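Pemness Dining Chair: a review
by Reece Sowerby

I bought the Pemness because the last chair I owned folded by itself during soup. This one has a bent-wood frame in a light finish, a curved top rail and a black seat cushion, and it came in a box weighing more than the finished chair. I paid $110 at Fothergill, delivery included, and the driver left it with the wrong neighbor.

Assembly took 55 minutes with the supplied hex key, a tool clearly designed by someone with smaller knuckles than mine. The rail is the best part. You grab it without looking and the chair goes where you want, even in a room where table and radiator are on close terms.
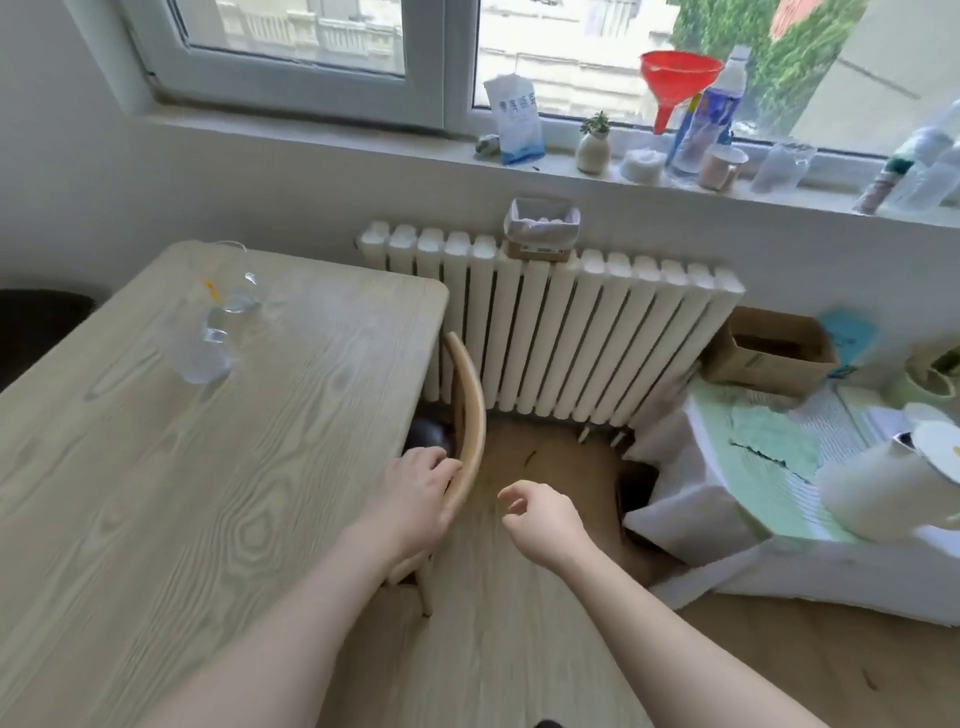

Comfort and the corner test

The cushion is firm for the first week and then gives up a little, like the rest of us. Dinner is fine. A three-hour board game is a negotiation.

I don't have a dining room so much as a table with walls near it, so a chair has to park politely.
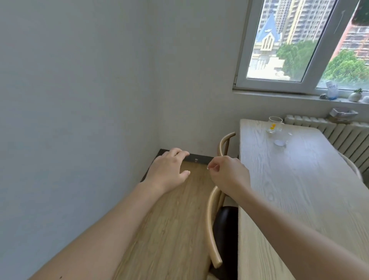
The Goklow I tried in September had arms, and it sulked in the doorway until I returned it. The Pemness at least stays where it's put. My only real gripe is the felt pads, which fell off by day 2. Buy better ones.

Four stars.

3 comments | 2 shares

We use cookies to improve your visit. Accept | Settings

© Ovport Home Reviews. Back to top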